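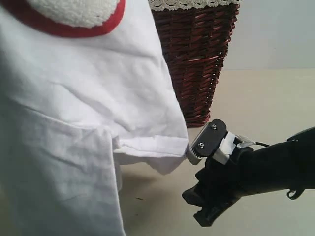

So I finally watched Hullura last night, and I have been arguing with myself about the ending ever since. If you haven't seen it, go away and come back later, because I'm going to spoil the whole thing.

First, the setup. Hedvig runs the only movie theater in Cekirport, a fishing town where the boats stopped going out years ago. One night a man walks in, buys a ticket and sits through the same film three times in a row. Next night, same thing. By the end of the first week she's saving him a seat and he still hasn't said a word to her. That's the first 50 minutes! Hardly any music, a lot of popcorn being swept up, and I was completely glued to it.

Then his brother shows up and it turns into a different movie. I know some people love the second half (Kenneth Ocampo, who I have been going to the movies with since college, texted me in all caps about the ferry chase), but I kept wanting to get back to the theater. There's a perfectly good mystery sitting in row F and they leave it there for ages so that people can yell at each other on a dock. The yelling is well acted. It's still yelling.

And then the ending. She threads up the last reel, the lights go down, and his seat is empty, and she goes and sits in it herself. Cut to black. Kenneth thinks he was never there at all. I think that's too easy, and also somebody sold him those tickets, we saw the stubs! My guess is that he left on the morning boat and she knew he would. There's a little look she gives the clock when she's counting the cash drawer. I rewound it twice.

I went hunting for anyone who agreed with me and found a long thread where Asnakech Kahsay (she writes the Jurnow newsletter, which you should get if you like slow movies) argues that the film playing in the theater is the key to all of it. We only ever hear it, never see the screen. She went through and wrote down all the dialogue you can make out, and apparently it's a story about a woman waiting for a ship. Which, okay, is a bit on the nose, but I missed it completely, so who am I to complain?

A few other things I wanted to get down before I forget them:

The sound of the projector is wonderful. Put headphones on if you're watching at home.

The subtitles on my copy were a mess. At one point the harbor master says a whole speech and the subtitle just reads "Yes, the fish."

Whoever plays the kid at the concession stand should be in everything. He has maybe four lines and gets a laugh with every one.

It's two hours and eight minutes. It could lose the eight, and I'd take them all out of the dock.

If you want something to go with it, try Javier, which came out back in 2000 and has the same sleepy, salty feel with a much shorter running time. Tyson Chan lent me his DVD of it last May and I still have it. Tyson, if you're reading this, I will bring it back, along with your casserole dish.

Next up is the one Erlinda Panganiban keeps recommending in the comments, the three-hour one with the beekeepers. I've got it lined up for the next rainy evening. Tell me what you thought of the empty seat in the meantime, and please put a spoiler warning on it if you're going to talk about the letter.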